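Pay for the picks, or pay for the arm?

Bin picking is now sold by the month. The Brekance package is the one I get asked about most, and the pitch is simple. You pay a base fee, they bring a vision unit, a gripper and the software, and you are charged for each part the cell takes out of the bin. The arm can be theirs or one you already own. I have spent a good part of the winter reading the contract and talking to shops that signed it. I think it is a fair product with a badly written price list.

The good part first. Most small shops that buy a picking cell outright get stuck on the last stretch of the work. The arm moves, the camera sees, and the first 50 parts come out fine. Then the bin gets low, parts end up flat against a side wall, and the cell stops and waits for a person. When you own the cell, fixing that is your problem. Under the Brekance contract it is theirs, and they don't get paid until a part leaves the bin. Vasco Guerreiro runs second shift at a shop in Ovthorpe that feeds bar stock to two saws. He told me the service tech came out four times in the first month and he never saw a bill for it. An integrator would have charged for every trip.

Now the price list. A pick is counted when the gripper closes and the arm lifts above the rim. If the part slips out after that, it is still a pick. If the arm takes the wrong part and puts it back, that is two picks. Page nine says so, in a table note. The sales deck says "pay only for good parts," and those two statements don't agree. I asked about this in December and was told the note was being revised. The contract I was sent on a Friday some weeks later had the same note in it.

There is also the matter of what the rate covers. The standard rate applies to one part type per bin. Mixed bins are charged at the standard rate plus 40 percent, and sorting by color counts as mixed even if the parts are otherwise the same. I can see why a bin with different shapes costs more. The software has more to work out and the grips have to be taught. Color is a much smaller job, and I don't think it should carry the same surcharge.
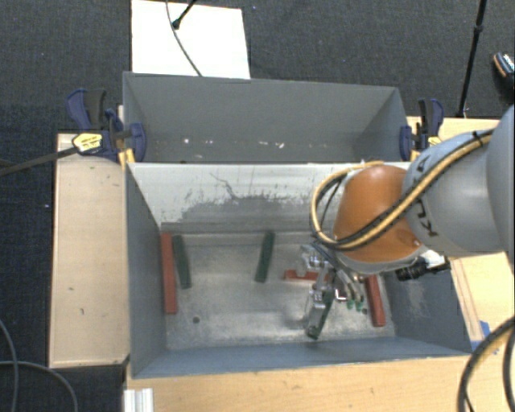
Long parts deserve their own paragraph in any contract like this. A short part can be gripped nearly anywhere. A long one wants to be held near the middle, and when it lies tight along a wall there may be no room for a finger on that side. Brekance guarantees that 80 percent of the bin will be emptied without help. For castings and fittings that is a decent number. For bars and blocks I would ask for a test with my own parts before signing, and I would ask to see the last few come out.

Bruvar, the main competitor, sells its cell outright and charges 70 dollars an hour for support. If you have someone on staff who likes this kind of work, Bruvar will probably be cheaper by the second year. If you don't, take the Brekance offer, but have the pick definition changed in writing. Guerreiro got his changed by asking. A pick at his shop is now a part set down on the infeed table, and his bill went down the next month.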